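Ticket 1770 – clear rail along table edge
Opened Tuesday, 8.40am
By the tenant, Flat 6, Trestmont

Hello again, me with the table. You asked me to put everything in one place, so I've closed my old ticket (923) and started afresh. Sorry if some of this is a repeat!

The problem is the clear plastic rail that runs between the marble tabletop and the flowery wallpaper. It creaks. Not all the time – mostly when somebody leans on that side, and once at breakfast when I'd only put down a cup of tea.

What I've tried so far:

Wiped the whole length with warm soapy water and dried it with a tea towel. Quieter for an evening, then back to normal.

Pulled the table out a touch from the wall. No creak at all, but then my glasses went down the gap, case and everything, and I was on the floor with a torch for ages. Pushed it back.

Took the heavy things off (fruit bowl, radio, a pile of post) and left only light bits on top.
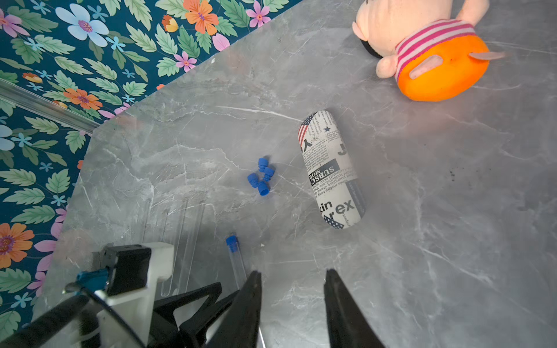
Rail is on the left, against the wallpaper. Glasses case and pig toy on the marble.

Still creaks with next to nothing on it, so I don't think weight is the trouble. My guess is a fixing somewhere underneath, but I can't get my head in far enough to look.

Update, 5pm: rang Clikari and they said the rail was fitted after the table left them, so it's one for you. They did say not to use oil near marble as it can stain, so I've put the can back under the sink.

Could someone come and have a look? Any afternoon suits me, just buzz 6 and give it a minute – the lift is slow. And please don't stick anything to the wallpaper, I'm very fond of it!

Status: open, waiting for visit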